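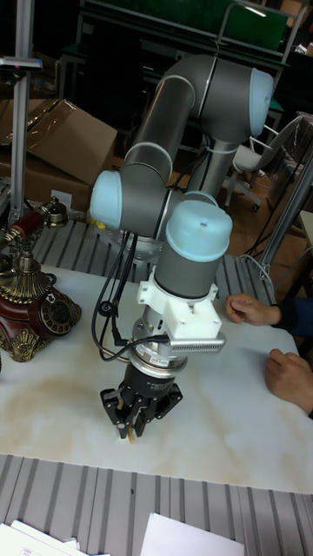

1000 words

Call for participants: home readers and ink makers for the Benavides household book

The Moris project is looking for 70 people who would like to read, copy and try out pages from an old household book. The book was begun in 1604 and was kept by the women of one family, the Benavides, for several generations. It contains recipes for food, for medicine, for soap, for the care of linen, and a surprisingly large number for ink. The book is now at the Levier Library in Villwood, and all its pages have been photographed.

We ask for no degree and no earlier experience with old handwriting. In the first group, which finished last spring, we had a retired nurse, two bakers, a school student with her grandmother, and several persons who only told us that they like puzzles. The work was good from almost all of them. If you can read a shopping list written by a doctor, you can probably learn to read this book.

What you will do

There are two parts, and you can apply for one of them or for both.

Part one is reading. You receive a set of page photographs by e-mail and a short guide to the letters. You type what you see, line by line, with the old spelling kept as it is. Please do not correct the writers! They spelled the word "vinegar" in many ways, and for us these differences are exactly the interesting thing. When you cannot read a word, you put a question mark in square brackets and go on. Every page is given to more than one reader, and a member of the project compares the results, so you do not have to be afraid of mistakes.

The first hand in the book is large and calm. The second one is more difficult, especially the letters h and s, and there is a page on candied quince that none of us can fully read until now. The reader who solves it will be thanked in the printed edition, as will everyone else who completes a set.

Part two is making. You choose an ink recipe from the book and prepare it at home in a small quantity, from a kit which we send by post. You write some lines with the ink on the paper in the kit, let them dry, and send the sheets back to us with your notes. We want to know how the recipe behaves when a normal person in a normal kitchen follows it. How long did you have to wait? Was the instruction clear? What did you do when it said only "a little gum" or "until it is enough"?

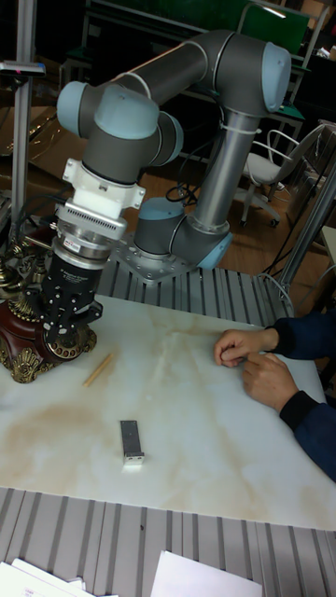 Your notes can be short, but they should be written on the same day. In the first group many notes were written a week later, and they were very polite and not very useful. A sentence such as "I was annoyed because the lumps did not go away" helps us more than a full page of praise for the project.

The kit contains crushed oak galls, iron sulfate, gum arabic, a glass jar with a lid, gloves, a dip pen and the paper. You need to have at home a sieve or an old cloth, clean water, and a spoon that will never be used for food again. Rainwater is mentioned in three of the recipes, and you are welcome to collect some, but tap water is also accepted if you write it down. The recipes that use wine need white wine, and this is not included.

Iron gall ink is not a toy. It is harmful when swallowed, it can irritate the skin and the eyes, and it does not wash out of clothes. Children under 16 may take part in the reading, but the making must be done by an adult. Persons with a known allergy to any of the materials should apply for part one only.
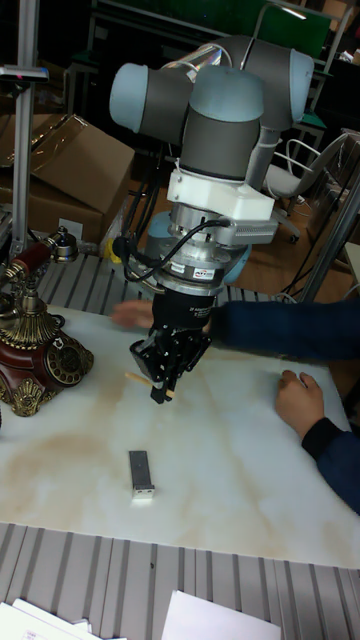
Please choose your working place before you open the kit. Iron gall ink is pale when it is fresh and becomes dark later, so a drop that you did not notice in the morning can be a spot in the evening, and old spots often turn brown. On a white tabletop with marble veining, like the one in the photo, faint brownish stains can already be mixed in with the pattern, and then it is hard to say which of them are yours. Put down several layers of newspaper, and under them a plastic sheet. For stirring, a thin wooden stick is the best tool — metal spoons react with the ink and change the color, and we had some strange results from this last time.

Time and place

Everything can be done from home. The reading takes as much time as you want to give it, but we ask you to complete one set of pages by the end of July. The making needs one free afternoon for the preparation and then a few minutes on the following days, when the jar must be shaken and looked at.

For those who live near Villwood there is also an open evening in the reading room of the library, from 6 p.m., where you can see the book itself. It is smaller than most people expect. There are stairs, and a lift at the back entrance.

What you receive

We cannot pay a salary. The kit and the postage in both directions are free for you. Each participant who completes a part receives a copy of the printed edition with his or her name in it, unless you prefer that your name is left out. You keep the pen and whatever remains of the ink.

How to apply

Write a short letter or e-mail to Eckhard Kuhlmann at the Moris project, Levier Library, Villwood. Please tell us which part you would like to do, which languages you read, and whether you have a computer or need the pages on paper. We do not need a résumé. One thing we would like is a sample of your own handwriting, a few lines about any subject, because we want to include an appendix with the hands of the readers next to the hands of the writers. This is voluntary and has no influence on the selection.

If more people apply than we have kits for, the kits go out in the order in which the letters arrived, and the others will be offered the reading part. Mr. Kuhlmann answers all letters himself, so please allow him a little time.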